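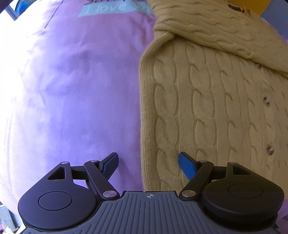
A reader at Pusomberg wrote in to say that her jumpers come out of the drawer with a hard crease across the chest no matter how carefully she folds them, and could we please cover knits properly. Fair enough. The shirt guide left them out.

How to fold and store sweatshirts and cable knits

You need a flat surface bigger than the garment with its sleeves out. A bed works, but a table is easier on your back. Clear it and wipe it down first, as pale knits pick up every crumb.

Before you start

Check that everything is fully dry. Cable knit holds moisture in the thick parts long after the plain sections feel finished, so press the cables and the ribbing at the cuffs between your fingers. If they feel cool, leave the garment flat overnight.

Do up the buttons on cardigans. Empty the pockets. Take off loose fluff with a dry clothes brush, working in one direction. Skip the sticky roller on cable knit, it pulls fibres up.

Folding a sweatshirt

1. Lay it face down and smooth it from the collar to the hem.
2. Fold one side in towards the middle, then lay the sleeve straight down along the fold.
3. Do the same on the other side. The sleeves should sit next to each other and not overlap, otherwise you get a lump in the centre.
4. Fold the hem up to just below the collar.
5. Fold once more if the drawer is shallow.

If it has a hood, lay the hood flat over the back before the last fold.

Folding a cable knit cardigan

Cardigans are heavier and they stretch under their own weight, so don't hang them. The crease across the chest comes from folding in half and then stacking things on top. Fold in thirds.

1. Button up and lay it face down.
2. Bring both sleeves straight across the back, one over the other, low enough to clear the shoulders.
3. Fold the sides in only as far as you need for the width of the shelf.
4. Bring the bottom third up and the top third down over it.
5. Turn it over and pat it flat. Don't press.

Storing them

Keep sweatshirts and knits in separate piles. Zips and printed fronts will catch on cables. I stack knits no more than 2 high, with the heaviest underneath. My shelf is 34 cm deep and a cardigan folded in thirds fits without hanging over the front.

For colours, put light with light. A new dark sweatshirt can rub off on a tan or cream knit if they are squashed together all summer.

The Kevetti fabric boxes are fine for sweatshirts. For wool I prefer the Neromard cotton bags, which let some air through. Leave the top loose and refold everything in November if you haven't worn it, changing where the folds fall.

Next page: scarves and beanies.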